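Workshop Notes: Cleaning and Storing Small Parts in Plastic Bins
Posted 17 March 2020

Covers washing, drying, labeling and stacking of polypropylene and polyethylene bins up to shoebox size. Metal drawers are covered on the Grendstead cabinet page.

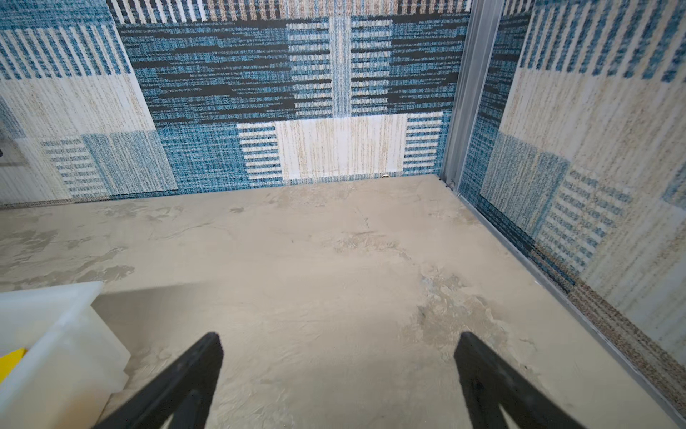
Identifying the plastic

Look for the recycling number molded into the base. A 5 is polypropylene and a 2 is high-density polyethylene. Both are usually cloudy unless dyed, both flex without cracking at room temperature, and both resist oil and most household cleaners. Clear, stiff bins are generally polystyrene (6). Keep solvents off polystyrene. Acetone will craze it in seconds, and some citrus degreasers will do the same overnight.

If the base carries no mark, drop a trimming from the rim into water. Polypropylene and polyethylene float. Polystyrene sinks slowly.

Washing

Empty the bin and knock out loose grit over a trash can. Wash in warm water with dish soap, using a soft brush in the corners. Scouring pads leave scratches that hold graphite and fine metal dust, and the bin will look dirty again within a week.

For oil film, wipe with rubbing alcohol on a paper towel before washing. Work with a window open and away from the grinder or any pilot light.

Rust stains: white vinegar, two hours, then rinse. Tomato and dye stains in bins that came from the kitchen do not come out fully. Direct sun for a day or two will lighten them.

Label glue

Peel the paper layer first. Rub the remaining glue with cooking oil, leave it ten minutes, and scrape with an old plastic card. Wash again with soap or the new label will not hold.

Drying

Stand bins upside down on a rack with the rim clear of the surface. Stepped walls and rolled rims hold water on the underside, and a bin that looks dry can still drip when it is turned over. Shake it, wipe inside the rim, and leave it overnight before steel screws go in.

Labels

Write the size, length and head type, in that order. "Screws, small" is of no use after a month. Put the label on the short side if the bins sit on a shelf, on the lid if they sit in a drawer. Paint marker holds on polypropylene if the surface is wiped with alcohol first. Ordinary permanent marker rubs off with handling.

The Wolero numbering used elsewhere on this site also works for bins. A bin marked 343 sits on shelf 3, row 4, place 3. Bin 704 is the spares box on the top shelf and has no row.

Loading and stacking

Fill to two-thirds. Screws are denser than they look, and a full bin bows at the sides until the one above slips down inside it. Bins with sloped walls should be stacked only with lids on. Heavy stock goes on the bottom shelf, nails at the back.

Drill bits and taps should not go in loose. Roll them in a rag with a few drops of light machine oil, or use a block with drilled holes.

Moisture

In an unheated garage, add a packet of silica gel to each lidded bin. Packets can be dried in a low oven at 220 degrees F for two hours if the packet material is rated for it. Check the print on the packet. Paper ones scorch.

When to discard

Hairline cracks at the corners, white stress marks along the base, or a chalky surface from sun exposure. A bin with any of these can hold rags or sandpaper but should not carry fasteners.

See also: Cosow shelf brackets, spacing and screw sizes; Visser rail fitting notes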